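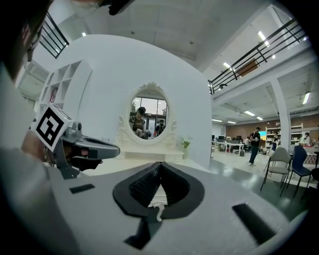

The handheld gripper in use, with a mirror and vanity table beyond it and the workbench at the back.

Teaching by hand

Jarmila Mikuš spends most of Wednesday opening and closing a plastic-handled tool she calls the pincer. She picks up a hairbrush, puts it down, and picks it up again. By the afternoon her wrist aches and she swaps hands.

The tool is a gripper without a robot. The person holding it does the job, and a camera on it records what the fingers do. Software at Tralonport then turns the recordings into movements for an arm. The firm began the work in November, after a year of steering its arm by remote control from a desk.

"Remote control was slow," says Rostislav Rusnák, who runs the project. "Folding one towel took us 3 minutes. By hand it takes 20 seconds, and you fold it the way you would at home."

The black-and-white marker on the gripper's side is there to help the software work out where a part sits. Bad light can spoil a recording, and so can a quick turn of the wrist. Of the first batch, 654 recordings were good enough to keep. Rusnák wants more than 1,000 before the arm is tried on the same jobs.

Mikuš used to pack glassware at Hubáček and says the new work is harder on the patience. A packer is allowed to get faster. She has to keep to one steady pace, and if she drops something she leaves it in the recording and carries on.

The next set of tasks, all kitchen work, will be recorded in Allau.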